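# Guilt and Inheritance in Euripides' *Medea* and Seneca's *Thyestes*

Tuncay Ateş, Stellanness College - Module 406, Report 3
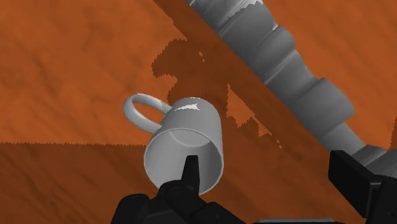 The report compares how each dramatist treats harm done to children by a parent or kinsman. Medea states her purpose openly to the Chorus and wavers before she acts. Atreus does not waver for long - his doubts concern the scale of the revenge, and he wants his brother to know of it.

The two plays also differ in their use of the Chorus. In Euripides the women of Corinth hear the plan and plead against it. Seneca's Chorus praises the brothers' peace after the audience has learned that it is false.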